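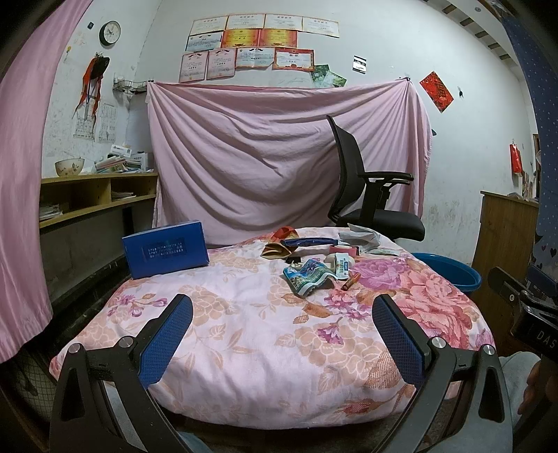
Gunero Field Equipment
Hand-held gripper, unit 16: setup and maintenance meeting
Minutes, July
Held at the Lerstead workshop, 2:00 p.m.

Present: workshop lead (chair), two bench technicians, field operations lead, calibration engineer, purchasing (by phone)
Apologies: software
Minutes taken by: second bench technician

1. Minutes of the previous meeting

Accepted with one correction. Under item 4, "replace the left linkage" should read "inspect the left linkage." The linkage was inspected and left in place.

2. Actions carried over

2.1 Storage case for unit 16. The foam insert has been recut so that the fingers sit partly open in the case. Closed.

2.2 Torque values for the pivot screws. Still missing from the written procedure. The bench is working from a note taped inside the tool drawer. See item 5.

2.3 Charger labeling. Done for the Lerstead chargers. The ones kept with the field kits have not been labeled. Remains open with field operations.

3. Condition of unit 16

The unit came in at the end of its service interval of 400 operating hours. Field operations reported that the trigger was usable throughout but that the fingers had begun to close slightly off center. Operators had been compensating by turning the wrist. This had not been entered in the log and was mentioned only at handover.

Bench findings were as follows.

Pads. Both blue pads worn at the tip, the right more than the left. The texture has gone smooth over the first part of the contact face. Adhesive sound on the left, lifting at one corner on the right.

Linkages. No cracks found under the magnifier. Lint and hair packed behind the pivots on both sides, more than on any unit serviced so far this year. The bench attributes this to work on bedding and other cloth. Field operations agreed that cloth-covered surfaces have made up most of the recent schedule.

Pivots. Side play measurable on the left inner pivot. The others are within limits. The caps were removed for the check and refitted.

Trigger. Return spring weak but within tolerance. The cable sheath has a flat spot where it leaves the handle.

Camera mount. One screw loose. Lens clean. The mount had not rotated against its witness mark.

Body. Cosmetic wear only.

The calibration engineer asked whether the off-center closing came from the pivot or from uneven pad wear. The bench had swapped the pads left to right as a test and the offset moved only in part, so both are contributing. It was agreed to treat both before recalibrating.

4. Pads

4.1 Supply. Purchasing reported that Robles can ship the current pad in packs of 100. The smaller pack has been dropped from their list. The workshop lead noted that the adhesive has a shelf life and that a full pack would outlast it at the present rate of use. Purchasing will ask whether pads can be supplied without backing adhesive, with the adhesive bought separately in sheets.

4.2 Fitting. Pads are to be replaced in pairs only. A new pad facing a worn one gives a contact line that is not parallel and the calibration check will not pass. The written procedure allows single replacement and will be changed.

4.3 Surface preparation. Old adhesive to be taken off with the plastic scraper. The metal scraper has marked the finger face on an earlier unit and has been removed from the bench. Wipe with isopropyl alcohol, allow to dry, press the new pad for the full time given on the pack, and leave the fingers open overnight. The bench had been leaving them closed. Opinions differed as to whether this matters on the current adhesive. Fingers open was adopted.

4.4 Orientation. The pads have a direction. The marked edge goes toward the tip on both fingers. A drawing will be added to the procedure, as the text alone has been read both ways.

4.5 Harder compound. The calibration engineer has a sample of a harder pad. It wears more slowly but slides on smooth packaging and does not pick up a single layer of fabric reliably. No change to the standard pad. The sample may be tried on the bench unit.

5. Linkage service

5.1 Cleaning. The present procedure calls for compressed air at each service. Air moves loose dust but drives lint further in behind the caps. Agreed that the caps come off at each service and the lint is removed with tweezers before any air is used.

5.2 Lubrication. Dry lubricant only, one application per pivot, excess wiped off. The grease tube is to be taken out of the field kits. Unit 16 had grease on the left inner pivot, which nobody at the bench had applied. It had collected a ring of fiber and may account for part of the play.

5.3 Left inner pivot. Bushing to be replaced. Part is in stock. The pin shows light polishing and will be reused if it measures within limits after cleaning.

5.4 Torque. The values on the drawer note were compared with those in the original assembly sheet. They agree for the pivot screws and differ for the camera mount. The assembly sheet is correct. The note is to be removed once the values are in the procedure, and the camera mount screws on all units serviced from the note are to be rechecked.

5.5 Thread locker. Low strength on the camera mount screws. None on the pivot screws, which have to come out at each service.

6. Calibration after service

The order of work was discussed at length. The bench has been calibrating the opening width first and the camera second. The calibration engineer pointed out that the finger tips are used as a reference in the camera check, so the order is correct, but that the width has to be read again afterward because handling the mount can shift the trigger cable. A second width reading will be added at the end of the sheet.

Width check. Fully closed, fully open and at the two gauge blocks. Readings to be taken closing and then opening. If the two differ by more than the limit on the sheet, return to the pivots and do not correct in software.

Camera check. Target board on the bench fixture, room lights on, blinds down. Afternoon sun on the board has caused repeat failures in the bay by the window.

Centering check. New. Close on the thin gauge strip held in the fixture and record which finger touches first. To be done on every unit from now on, beginning with unit 16.

Software was not present to confirm whether the Cisent log viewer can show closing and opening readings as separate traces. Deferred.

7. Field care

7.1 Operators are to check the pads at the start of each session and wipe them with a dry lint-free cloth. No alcohol in the field. It softens the pad edge if used daily.

7.2 Lint visible at the pivots may be removed with the soft brush in the kit, fingers fully open, brushing outward toward the tip. Caps are not to be removed in the field.

7.3 Any change in feel at the trigger, and any off-center closing, goes in the log on the day it is noticed. The log form has no field for it at present. Field operations will add one.

7.4 When a unit is set down between takes it should rest on its side on a clear, flat surface. Resting on the finger tips loads the linkage and has probably contributed to the pad wear pattern in item 3.

7.5 Field operations asked for a spare pair of pads in each kit. Declined for now. A field change would put the unit out of calibration until it came back to the bench. A spare unit will be offered instead where the schedule allows.

8. Service interval

The bench proposed halving the interval for units working mainly on cloth. Field operations objected on grounds of availability. Agreed to keep the full service where it is and to insert a short inspection at the midpoint, covering pads, lint and side play only, with no calibration unless something is found. To be reviewed after unit 16 has been through one complete interval on the new schedule.

9. Other business

The small gauge block is missing from the fixture drawer. Anyone who has borrowed it should return it.

The bench magnifier lamp flickers. Replacement tube on order.

10. Actions

Bench: replace bushing, fit new pad pair, full calibration with centering check on unit 16. Recheck camera mount screws on the units named in the service book.
Workshop lead: revise procedure for items 4.2 to 4.4, 5.1, 5.2, 5.4 and 6. Remove drawer note.
Purchasing: query to Robles on pads without adhesive.
Field operations: log form, charger labels, removal of grease from kits, circulate item 7 to operators.
Calibration engineer: centering limit for the check sheet.
Software: reply on the log viewer.

Meeting closed 3:40 p.m. Next meeting when unit 16 has passed calibration.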